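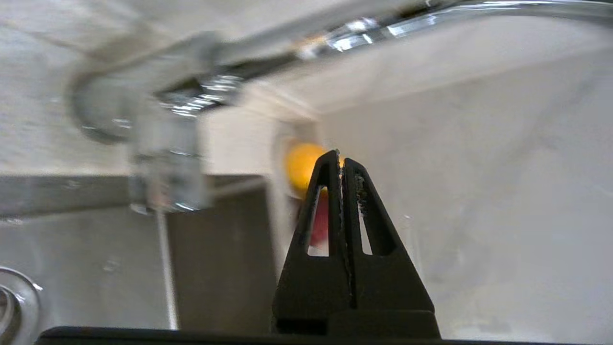
Home | About us | Vacancies | Contact

Kitchen Assistant (part-time), Bustamard

Bustamard runs the staff kitchen and small café at Husar House. We are looking for a kitchen assistant to join the early shift from July.

Most of the work is at the sink and the prep bench. You will wash and sort fruit and vegetables, wash up by hand, and keep the sinks, taps and draining areas clean through the shift. You will also put away deliveries and help set out the counter before we open at 8am. The kitchen serves 184 people on a normal day and up to 216 when the training rooms are in use, so it gets busy between 12 and 2.

Hours: 30 a week, 6.30am to 12.30pm or 9am to 3pm, on a rota. No evenings.

Pay: paid monthly, with a meal on each shift. The current rate is on the application form.

You need to:
- be able to stand for most of a shift and lift a full crate
- turn up on time
- be able to read labels and fill in the cleaning sheet

Kitchen experience is useful but we will train you. If you do not have a food hygiene certificate we will pay for the course, which you do in work time. Aprons and gloves are supplied. Please bring your own flat, non-slip shoes.

The 47 bus stops outside the main gate. There is a bike shed but no staff parking.

To apply, collect a form from the café counter or ask for one through our Contact page. Short-listed applicants will be asked in for a one-hour paid trial.

© Bustamard Catering | Privacy | Back to top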